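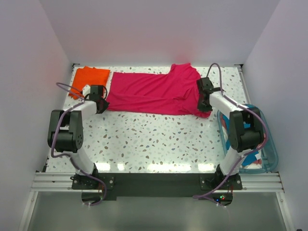 Lakeside cabin check, start of season – my list, with notes

I go round the holiday cabin at Emusska every April before the first guests come, and this year I've typed the whole thing up so Gönül Kozan can do the autumn one without ringing me from the jetty. Some bits are a tick, some need a bit of chat. Sorry about the length!

OUTSIDE

Path from the car park – OK. Gravel has washed down to the bottom again but it's walkable. I raked what I could.

Steps to the front door – OK, 17 of them, all solid. I jump on each one, which must look daft from the lake.

Handrail – NEEDS WORK. Loose at the second post from the top. You can wobble it with one hand. I've tied red tape on it and told Carola Eichhorn, who has the right drill bits.

Outside light – OK once I'd changed the bulb. Check this one at dusk if you can, the sensor does nothing in daylight and you'll think it's broken (I did, twice).

Jetty boards – MOSTLY OK. One soft board near the ladder, swapped for a spare from the shed. Two spares left.

Jetty ladder – OK. Give it a proper pull, with shoes on.

Lifebuoy and rope – OK. The rope had got itself into a horrible knot over winter. Please coil it loosely when you put it back.

ROWING BOAT

Hull – OK, a few scratches, nothing through.

Life jackets – 6 on the hooks, 5 fine. The small yellow one has a cracked buckle, so I've taken it home and a new one is on order from Wimeck. Don't let the boat out to a family of six until it's here.

Oars and rowlocks – OK. Squeaky, but they've always been squeaky.

INSIDE

Smoke alarms – OK, all tested, new batteries in the upstairs one. The hall one is very loud, so hold your ear.

Carbon monoxide alarm – OK. It says to replace it next year, I've written that inside the cupboard door.

Stove and flue – OK. Swept by Engelhardt, and the bill was 245, a bit more than last time. Receipt is in the blue folder. The glass was filthy but it came up lovely with damp newspaper and ash.

Fire blanket and extinguisher – OK. Needle in the green. I moved the extinguisher nearer the door, you shouldn't have to reach past the stove for it.

Gas hob – OK. Soapy water on the joints, no bubbles. The bottle is about half full going by the weight of it.

Sockets and lamps – NOT FINISHED. The bedside lamp on the left has a frayed flex, so it's out of use and in the car. I haven't tried the sockets behind the big wardrobe. Bring a strong friend.

Bunk beds – OK. Tightened every bolt. The top rail was looser than I'd like, so do this one each visit and not just twice a year.

Windows – OK, except the bathroom one sticks. Push at the bottom corner.

Hot water – OK. Ran every tap for a good while, shower head off and soaked in vinegar.

FOR GUESTS

First aid box – topped up with plasters, tweezers and tick remover. The burn gel was out of date and has gone.

Emergency card by the phone – rewritten, because the old one still gave the Pornuton clinic and that has moved across the valley. The new address is on the card, with a little map. Phone signal is best at the end of the jetty.

Welcome folder – needs a new bus timetable. I'll pick one up when I'm next through.

STILL TO DO

Handrail (Carola)
Small life jacket (me, waiting on Wimeck)
Lamp flex (me)
Sockets behind wardrobe (Gönül, or both of us)
Bus timetable (me)

Keys are back in the usual place. The shed padlock is stiff, so turn it left a touch before you turn it right.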